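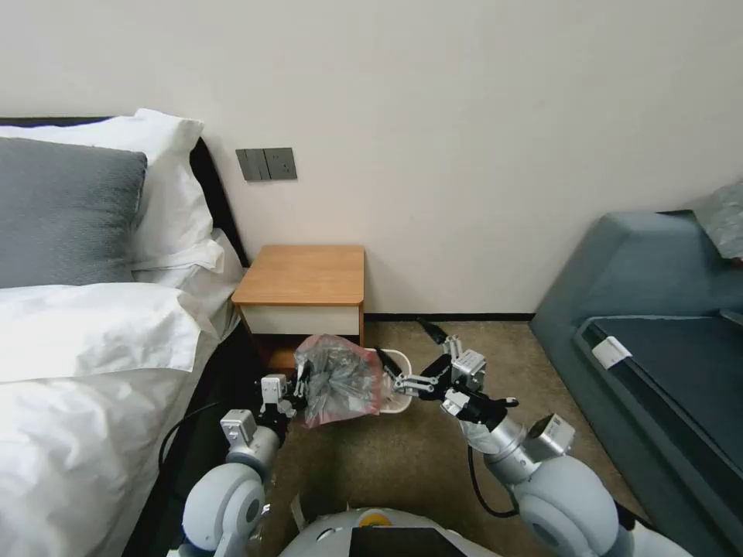
Tainá Tavares, baseball writer
2004-10-08

Zulancombe outfielder Ramiro Collado has been suspended for the first four games of next season after the league found that he gave false answers to its investigators about a corked bat, the league office said.

Collado, 29, was also fined $3000. The club was fined $1000 for failing to turn over its equipment room log when it was first asked for.

The case goes back to a home game against Salcedo in late August. Collado's bat split on a ground ball to second in the sixth inning, and the plate umpire, Iñaki Marín, picked up the barrel end and found cork in it. Collado was ejected. He told reporters that night that the bat was one he used for batting practice and that he had grabbed it by mistake.

He gave the same account to the league two days later, according to the written ruling. He said he owned one altered bat, that it had been a gift, and that it had never been in a game before. Investigators then X-rayed the rest of his bats and found cork in 2 more. Both had pine tar on the handle and ball marks on the barrel, and one carried the clubhouse tag that is put on game bats before each road trip.

"The player was given the chance to correct his statement and did not take it," the ruling says. "The suspension reflects the statement as much as the bat."

Under league rules a first offense for an altered bat normally brings a ban of up to eight games with no fine. Collado already sat out six in September for the bat itself. The new penalty is separate and covers only what he told the league.

Collado apologized in a statement sent out by his agent, Olga Antunes.

"I should have told them everything the first time I was asked," he said. "I was embarrassed and I made it worse. I am sorry to my teammates and to the people who buy tickets."

Antunes said he will not appeal. She said he has paid the fine and has agreed to let the league check his bats before any series next year.

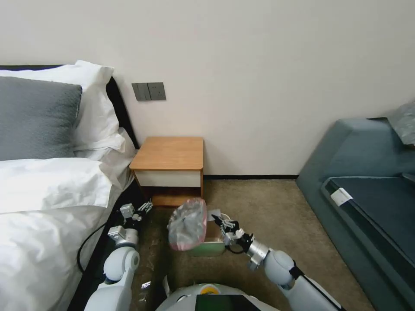 A bed with white linens and a gray pillow.

Zulancombe manager Dorian Pruvost said he spoke with Collado by phone before the ruling came out and expects him to be in camp when the team reports in February. The suspension does not cover spring games.

"He knows how I feel about it, and he's going to hear it again from the other guys," Pruvost said. "But he's our left fielder. When he's eligible, he'll play."

Pruvost would not say who will start in left for the opening series, which is at home against Bernico. The club used three players there while Collado was out in September and won three of the six games.

Collado hit .287 with 19 home runs this season, his fourth with the club. He hit .251 after the ejection. League officials said they had no way of knowing how many of his hits came with an altered bat and that his statistics will stand. Salcedo, which lost the August game 5-4, asked to have the result thrown out. That request was denied in the same ruling, on the grounds that Collado was out on the play in question and had walked in both of his earlier trips to the plate.

Salcedo's front office said it disagreed with the decision but would not take the matter further.

The ruling also clears Zulancombe's coaches and equipment staff of any part in altering the bats. It says Collado had the work done by an acquaintance over the winter and paid for it in cash. The acquaintance is not named and does not work in baseball.

The club's own fine concerns the log, which lists every bat that goes on and off the equipment truck. The league asked for it on the morning after the game and received it nine days later. Zulancombe said the delay was a clerical mistake made during a road trip and that it has since changed how the log is kept.

Owners are expected to vote this winter on a proposal from Brolis that would allow umpires to pull any bat for testing before the first pitch. At present a bat can be taken only after it breaks or after the opposing manager asks for a check, and each manager gets one such request per game. A similar proposal failed by one vote two years ago.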